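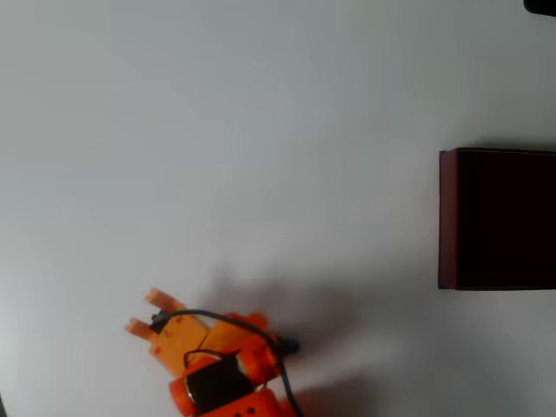 Leave the timetable on the pole

Home Essays Letters Archive About Search

May 2020

When I moved to Ernwood I could read English quite well, but I could not follow it when it was spoken quickly. My first friend in the town was therefore the timetable at the bus stop on Ngui Street. It was a sheet of paper in a metal case, with the hours down the left side and small letters which sent you to the notes at the bottom. I learned the word "alight" from it. I learned also that "school days only" is a serious matter, because I once waited for a bus that existed only for children and the children were on holiday.

In March the company that runs our buses, Rudier, took these sheets away. In their place there is a sticker with a telephone number and a web address, and the advice to "plan your journey online". The notice in the local paper said that the change would save money and that the information would always be up to date. I believe the first part. I want to argue with the second, and with the idea that lies under it, which is that information becomes better when it is moved from a place into a device.

I should say that I have a telephone and I use it for buses. I do not write as an enemy of such things. If I am at home with my coat already on, it is pleasant to see that the 11 is late and to sit down again. But the person at home and the person at the stop are asking different questions. At home I ask when my bus comes. At the stop, very often, I ask something wider. Does anything still go to the hospital after the evening? If I miss this one, is the next in ten minutes or tomorrow morning? Is it quicker to walk to the station road and try from there? A printed table answers all of these in one look. The web page wants me first to say where I am going and at what time, and then it gives me the three journeys it thinks are good for me. To see the whole day I must press "later" again and again, and by that time the screen has asked me whether I accept something.

A table shows you also what is not there. This is a thing I came to value only slowly. On the old sheet at Ngui Street there was a large white space after seven in the evening on Sundays. Everybody who stood at that stop could see it, including people who never travelled on Sundays, and I think it was good for them to see it. It is possible to be angry at an empty column. On the new page the Sunday evening is simply a message that no journeys were found, and one has the feeling of having typed something wrongly.

My neighbour Nandi Mahlangu disagrees with me about most of this. She worked for many years in the office of a school and she has handled enough old paper to have no love for it. The sheets were often wrong, she told me, and it is true that the one outside the library at Collel Square was two winters old and had gone so pale that you could read only the printed lines between the hours. A wrong timetable is worse than none, in her opinion, for the reason that people trust it. I have thought about this for some weeks. I accept that a wrong one does harm. But if a clock in a public hall runs slow, the usual remedy is to set it, and I do not see why a bus company should be allowed to neglect its sheets for years and then use their bad condition as a reason to remove them.
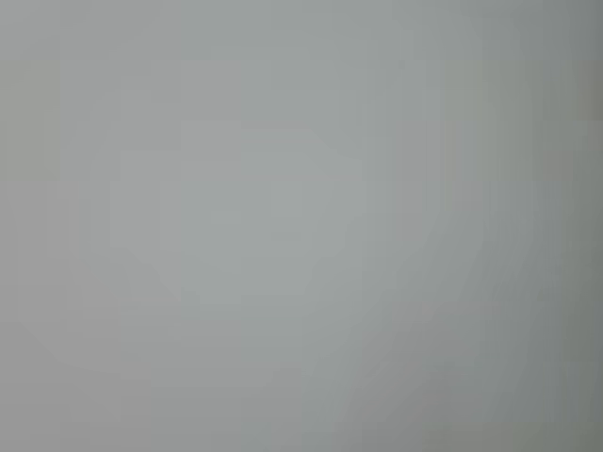
The money is also worth a closer look. A letter to the paper from Ruan Steyn, who is a councillor for the north side, said there are 700 stops in the district and that it is a large task to visit them all each time the service changes. No doubt it is. However, the service changes 2 times a year, and the stickers had to be put up by somebody who visited every one of those stops with a ladder and a bucket. The stickers will need replacing too. And part of the cost has not gone away; it has been handed to the passenger, who now pays for the telephone, the contract and the battery. When a cost is divided between thousands of pockets it stops appearing in anyone's report, but we should not call it a saving for this reason.

In these weeks very few of us are travelling, and I know that there are heavier things to be worried about. A reader may say that it is a strange moment to defend a piece of paper. To me it seems a natural one. The people who are still on the buses are those who clean the wards, stack the shelves and sit with the old, and the timetable has been changed for them three times with short warning. The woman who gets on before me in the mornings keeps the times written in biro on the back of an envelope. She has made her own timetable because there is none on the pole. I copied it, and I have given it to two others.

I have heard also the argument that old people will learn, and that those who cannot learn will be few and soon fewer. I find this an ugly way to count. It is also mistaken about who is helped by the sheet. It helped the visitor whose telephone does not work abroad, and the child of eleven whose parents have decided, perhaps wisely, that she should not carry one. It helped anybody at the end of a long day with a dead battery and rain on the glass. It helped me, when I was a man of forty and could not ask a stranger a question without preparing the sentence first. You do not need to speak to a timetable. You can stand in front of it as long as you like and it does not grow impatient – this may sound like a small mercy to somebody who was born in the language.

There is one more thing, which I find harder to explain. A sheet on a pole is a kind of promise made in public. The company has said, in ink, that a bus will be here at 7.42, and if there is no bus I can point at the number, and the person beside me can look at it too, and we can shake our heads together. A page that changes each minute promises nothing in this sense. At 7.42 it says 7.46, at 7.46 it says 7.51, and afterwards it has forgotten that it ever said anything else. It is always up to date. I would prefer that it was sometimes wrong and had to stay there and be seen.

What I ask for is modest. Keep the web page, and make it better if there is money. Put back the sheets at the stops with a shelter, where they stay dry, and at the hospital and the station. Print the date of issue in large figures at the top, so that Nandi can know at once whether to believe it. Let the schools and shops near a stop have the file, if they want it, and print their own copy for the window. The baker on Ngui Street has told me she would do it tomorrow, and she has almost the right times already from watching the queue.

I have written this to Rudier also, in a letter of one page. I had a reply which thanked me for my interest and invited me to visit the website.

Related

Why the waiting room needs a clock
Letters: the footpath behind Collel Square
Learning to queue in a second language
What we lost with the telephone directory
Letters: more on Sunday buses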